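The slow arm of Grornley

How a shared workshop spent a winter teaching a machine to do a job that takes a person two minutes

Print this article | E-mail this article

The kettle in the Grornley workshop has its own shelf, its own socket and a laminated notice about descaling. The robot arm had to make do with the corner by the bike stand until December, when the lathe was moved and a proper bench came free. I joined the build about then, having written a piece on allotment drainage for this magazine and feeling ready for a new defeat.

The aim was modest enough to say in one breath: get the arm to lift hard drives in and out of old office computers. The workshop had taken in 31 of them from an accountancy firm in Ikton that was closing its upstairs, and they were stacked along the back wall like a very dull fort. A person with a screwdriver could have emptied the lot over a weekend. We gave ourselves until spring.

The arm came second-hand, and the first month went on the bench. It is made of aluminium slats with grooves between them, so anything can be bolted down anywhere, and for a while everything was. We argued over where the computer should lie and then over which way round. The winning position was marked with tape, and the tape was then moved by someone who still hasn't owned up.

Next came the software, a free package called Galindo, whose manual runs to 295 pages and explains how to install the manual on page 19. I read it on the bus. By the end of the first week I could make the arm wave, and by the end of the second I could make it stop.

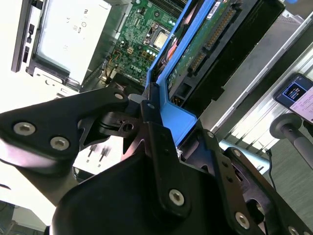
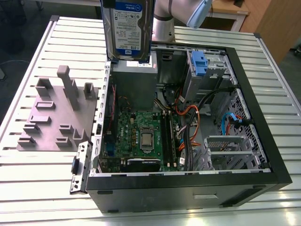 Grip was the subject that ate January. Squeeze too softly and the load swivels; squeeze too hard and the plastic creaks in a way that makes everyone in the room put down their tea. We tried rubber pads cut from a bath mat, then pads cut from a better bath mat. A drive is an awkward thing to hold in any case, with the green circuit board on its underside and a row of gold contacts at one end that you would rather not drag across a metal chassis. Then there are the cables. Orange, red, yellow and black, they come out of the power supply in a bunch and loop through the middle of the case, just where an arm might like to go. A human hand shoves them aside without thinking. Ours had to be told, and for several evenings it was told by me, in language that isn't in Galindo.

The score sheet on the wall was my idea and I regret it. We had agreed on 100 tries before changing anything else, a rule meant to stop us fiddling. It was kept for most of one evening. After that the columns drift into notes such as "good until the end" and "who moved the tape".

Money has been less of a worry than I expected. The costliest thing we have bought is a box of bolts in a size we turned out not to need, and the bike people have had those. There is talk of entering the arm at the Vosoneo makers' fair, where the table next to ours last year had a machine that buttered toast. It drew a crowd. We'd have to bring our own computer, and possibly our own crowd.

The fort along the back wall is lower than it was, though part of that is down to a member who needed a monitor stand. I'm on the rota again this week, with the manual and a third bath mat.

Last updated: March

Related items
- The toast machine and its rivals: a day at Vosoneo
- What lies under an allotment
- Sharing a lathe without falling out
- Ikton's last typewriter shop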